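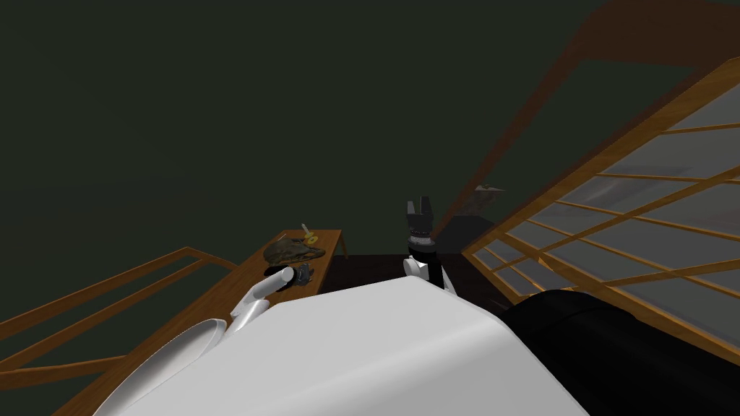 Trundska Community Orchard: Spring Progress Report

Where we are

We're past the halfway mark of the grant period and I'm so pleased to be writing this one. The first report was mostly about soil tests and paperwork, and this time there are real trees in the ground! As of the end of April, 157 young trees are planted on the lower field at Trundska, which takes us through the whole first phase and a little way into the second.

Planting

We started with the apples along the north fence, then moved on to pears and plums as the ground dried out. March was wet, and we lost nearly two weeks on the low corner by the creek, where every hole we dug filled up before we could get a tree near it. In the end we shifted that corner to quince, which doesn't mind damp feet, and moved the cherries up the slope. The revised planting map is attached to the budget sheet.

The rootstock came from Sallero in good shape, well packed and properly labeled. Four of the plums were slow to leaf out. Sallero has agreed to replace any that haven't come along by fall, at no cost to the grant.

Every tree has a stake, a trunk guard and a wide ring of wood chips. The chips were free from the county road crew, who dropped off far more than we asked for (we now have a small mountain by the gate, and the neighborhood kids have claimed it).

Water

The drip line is in and running on the upper two-thirds of the field. We went with the Zuccaro kit in the end. It cost a bit more than the one in our original proposal, but the fittings can be taken apart by hand and put back together, and we've already been glad of that twice, both times after somebody's shovel found the line. The lower third is still being watered with hoses and buckets. Pipe for that part is on site and the trenching is set for early summer.

We also put in a 2,400-gallon rain tank behind the tool shed. It filled faster than I'd dared hope, and on dry weeks it should carry a good share of the watering once the pump is hooked up. The pump is the one item running behind. The first one arrived with a cracked housing and went straight back.

Workdays and classes

Thursday evening workdays have taken off in a way I didn't see coming. We planned for a dozen or so people at a time and we've had some 50 on the best evenings, with folks bringing their own gloves and, more and more, their own supper. Over the winter we ran the pruning class twice, with 84 people signed up between the two sessions. A lot of them have come back to work on the old trees by the road, which hadn't been touched in years and looked like hedges. They flowered beautifully this spring.

The grafting class is next. We have scion wood from three of those old road trees in cold storage, including a russet apple that none of us has been able to put a name to. It keeps until March and tastes of pears, and I very much want more of them.

Money

Spending is on track overall. Trees and stakes came in under budget, the drip line came in over, and the two nearly cancel out. We'd like your approval to move the remaining tree money into fencing. Deer got in through the east side in February and nipped the tops off a row of young apples. The apples will recover, but the old wire on that side is too low and too rusty to mend. A quote from Fovon for new eight-foot fencing is attached, and they can start within a month of a go-ahead.

Coming up

Fence on the east side, if approved
Trenching and drip line for the lower third
Pump installed and tested
Grafting class, with all trees from it going back into the orchard
Second-phase planting order placed with Sallero before the fall rush

You're very welcome to come out and walk the rows. The plums are finished, but the late apples are still in bloom along the top – mornings are best, before the wind gets up. Please let us know about the fencing request when you can, as Fovon is holding the price through the end of next month.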